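The kettle recall, and what I did about it

2026-07-19

So my kettle has been recalled. I only found out because Natalie Bickerstaff sent me a link with no message attached, just the link, which is how she tells people everything. It's the Prenia glass one with the blue light, the one I went on and on about here last October (sorry to anybody who bought it on my say-so!). The notice says the handle can work loose from the body when the kettle is full. Full of boiling water, that is. Lovely.

I went straight to the kitchen and gave mine a wiggle. It moved. Not a lot, and I'd probably never have noticed if I hadn't gone looking, but I've been pouring tea with that thing every morning with the cat winding round my ankles, so I unplugged it and put it on top of the fridge where I wouldn't absent-mindedly fill it.

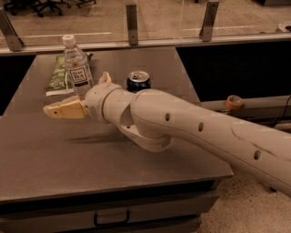 Then came the paperwork. You need the batch number, which is printed under the base in grey on slightly different grey. I had to take it over to the window and tilt it about, and I still read an 8 as a 3 the first time, so the website cheerfully told me my kettle was fine. If you've got one, check twice! Mio Ueda did hers the same night and had exactly the same trouble, and she has much better eyes than I do.

You don't need the receipt, by the way. The form has a box for it with a little red star, but I rang up and a very patient man called Janaka told me to type "none" and carry on. I was on hold for 12 minutes, which I thought was pretty reasonable. They give you a choice of a refund of $60 or a replacement with a redesigned handle, and I took the money. I'm sure the new handle is fine. I just don't want to think about it every time I make a cuppa.
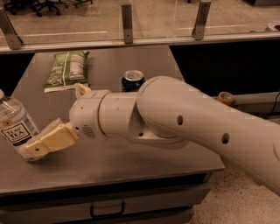
They don't want the whole kettle back either. You cut the cord (unplugged, obviously), take a photo of the cut end next to the batch number, and upload it. My kitchen scissors weren't up to it, so I borrowed some proper cutters from Khang next door, who then went and checked his own kettle. Different brand, no wiggle.

The refund is meant to take 5 business days. In the meantime I'm boiling water in a saucepan and slopping half of it on the stove, so any kettle suggestions are welcome in the comments. Plain metal, please, and no lights.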